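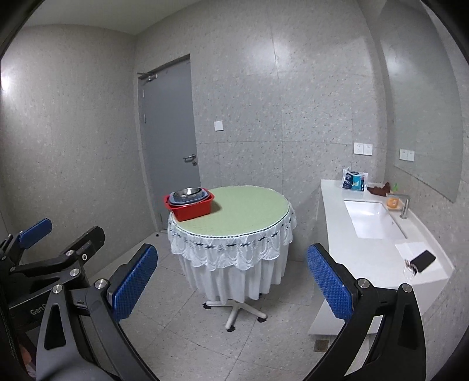

March, trial notebook, Wallolby kit – second week

Started 8.40. Task for the morning was unstacking and restacking the bowls on the round table in the washroom: steel bowl, blue-grey basin, red basin, all nested. Same order each time, red at the bottom.

The kit is the Drotar handheld pair on loan terms. The quote is 3600 for the set with one year of spares, and 865 a year after that for pads and pivot pins. I want to know before the loan ends whether the pads last long enough for the second figure to be fair.

Count by lunch was 86 takes kept and 5 thrown out. Three of the thrown ones were tracking dropouts when I turned towards the big mirror. The other two were mine, started before the recorder was ready. Support notes say to cover mirrors or keep them behind you. We can't always do that in a washroom, so it goes down as a fault against the product and I'll put it to them in writing.

Grip notes:
Steel bowl – hard to start. The pads want a bit of rim to close on and the bowl sits low in the basin. Coming in at a steep angle works, straight down doesn't.
Blue-grey basin – fine. The wide rim gives plenty to hold.
Red basin – lifts well empty. Bends slightly if I squeeze at the middle of a long side, so I went to the corners.

Table is on castors and creeps if you lean on it. Wedged it with a folded cloth for the second half, and the placing was noticeably tidier. Should have done that from take one. Lace edging caught a finger tip once on the way up, no damage to either. Watch for it when working near the rim.

Wrist was tired after roughly an hour. The Siden pair we tried before was lighter but had more play in the linkage, and I would still choose this one for small rims. A strap or forearm rest would help. Jafarzadeh list one as an extra but no price on the page, have asked.

Pads checked at 12.15: grid pattern still clear on both hands, no lifting at the corners. Wiped with a damp cloth only. Don't use the solvent wipes, the leaflet says they harden the surface.

To do
– repeat the steel bowl with the table wedged from the start
– try one set with the mirror covered and compare dropouts
– ask Drotar whether pads can be bought singly
– charge both recorders, left one was low by the end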